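Coolant seeping at rear corner of head after gasket job – retorque or take apart again?

Asked by Zsófia Virág in Engine and Drivetrain

Hello everyone. I have an older four-cylinder, cast iron block with aluminum head, 154 thousand kilometers on it. In February I replaced the head gasket because the old one was leaking oil on the outside. The head went to a machine shop and they told me it was flat, only a light skim was needed. The new gasket is a composite one from Sutel, bought together with new bolts in one set.

I cleaned the block surface by hand with a plastic scraper and brake cleaner. I did not use any power tool on it. The bolts were tightened in the order from the manual, first stage with the torque wrench and then the two angle stages. For the angles I did not have a gauge, so I made paint marks on the bolt heads.

Now I have driven 400 km and there is a small wet trace of coolant at the rear corner, on the exhaust side. It is not dripping. In the morning there is a pink crust, and I have to add very little to the expansion tank. The oil is clean, there is no white smoke, and the temperature stays normal also on the highway.

My questions:

Can I retorque the bolts, or does this ruin them? They are the stretch type.

Is it possible that the leak is from something else? The heater pipe passes near this place and I can not see well behind it.

If I must open it again, should I change to a multi layer steel gasket? The seller offers one from Stitell but he says that the surface must be better for it.

Thank you in advance for every answer. I would like to avoid doing the whole work twice, but if it is necessary I will do it.

3 answers

Answer 1, marked as most helpful

Please do not retorque them for now. Bolts which are tightened by angle are already stretched on purpose, and if you put the torque wrench on them again the number you read tells you almost nothing. Some manuals do ask for an extra angle after the first warm-up, so check yours, but if it is not written there then leave them.

I would first make sure where the coolant comes from. Rent or borrow a pressure tester for the cooling system. With the engine cold, pump it to the pressure which is printed on the cap, not more, and wait. Dry the corner with a paper towel before. Use a small mirror and a flashlight and look from above and also from below the car. If the wetness starts higher than the joint, it is the heater pipe or its hose. On my engine it was exactly this, the O-ring on the pipe was cut when I pushed it in, and the coolant was running down along the casting until it looked like a head gasket leak. The ring cost 2 euros and I had already ordered a gasket set from Riltetti, which is still on my shelf.

If the tester shows that it comes really from the joint, then the head has to come off. I am sorry. In this case:

Ask the machine shop to write down the roughness of the surface. "Flat" is only half of the answer.

Check the block too, with a good straight edge, in both diagonals and along every side. People measure the head and forget the block.

Clean the threads in the block and blow out the holes. Oil or coolant at the bottom of a blind hole can give you a false torque, and it can even crack the casting.

Buy new bolts again. Also if the old ones have only 400 km.

Lay the gasket dry if the maker does not say something different.

About the steel gasket: your seller is right. It wants a smoother finish than the composite one, on both sides, and the block in the car is difficult to make that smooth. For a standard engine with normal compression I would stay with composite. I have done three engines like this and none of them came back.

One more thing, the paint marks. They are fine as a method, but only if the mark was made after the first torque stage and not before. It is easy to confuse this when you are tired – I did it once, and I had to start again with a new set of bolts.

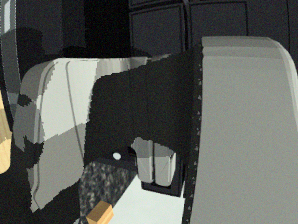
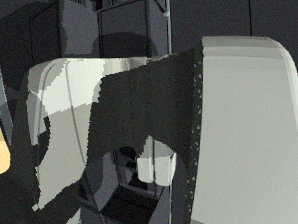 And when you refill, open the bleed screw and let the heater run on hot. Air in the rear of the head makes a hot place exactly at the corner you describe. Write here what the pressure test shows, then we can say more.

Answer 2

just put a bottle of sealer in it. mine held for two years and i sold the car

Comment by Zsófia Virág: Thank you, but I am afraid for the heater core. I would like to keep this car.

Answer 3

I agree with most of the first answer but I have another opinion on the bolts. My cousin works at Śliwiński, they rebuild engines there, and he told me that on some older engines they loosen one bolt at a time and tighten it again with all the stages, in the same order, after the first heat cycle. But this was with normal bolts, and I do not know if he would do it with yours. Better ask somebody who knows your engine code. You did not write it in the question, please add it.

Also check the small core plug at the back of the head, if your engine has one there. Mine was rusted from inside and it was leaking only when cold.

Comment by Zsófia Virág: I will add the engine code in the evening, it is in the papers at home. I have found a pressure tester to borrow. The cap says 122 kPa, so I will pump to this value and look first at the heater pipe.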